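Prolach 2 grasp planner, reviewed by Kenneth Aquino

I ran Prolach 2 on our cloth-handling cell through October. Setup took 6 hours, mostly hand-eye calibration.

Segmentation
The orange microfiber comes out as one mask, gray edging included, even with a hard shadow over the pile.
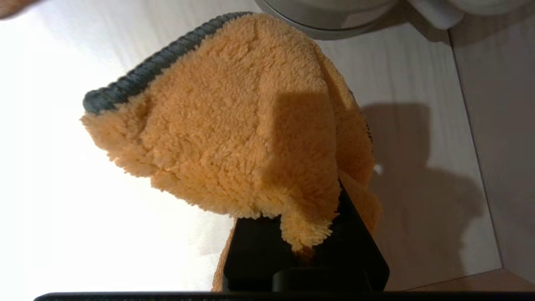 Planning
Grasp candidates show up in 400 ms. It ranks folds by height and I left the weights alone.

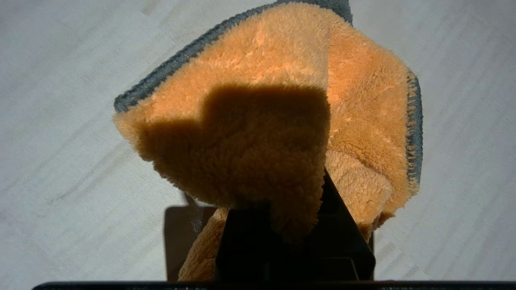 CONTROL
Force limits live in a plain text file - good. Changing one means restarting the node, and that got old fast. Noman Mohmand wrote us a reload script. 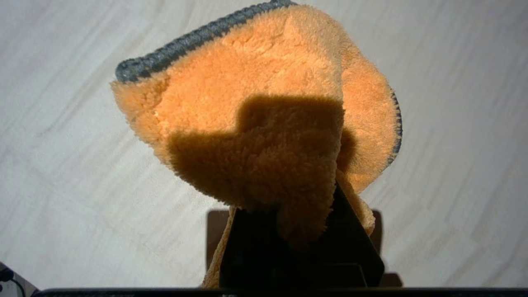
Verdict
Better than Aller for soft items. Logging is weak. I'm keeping it.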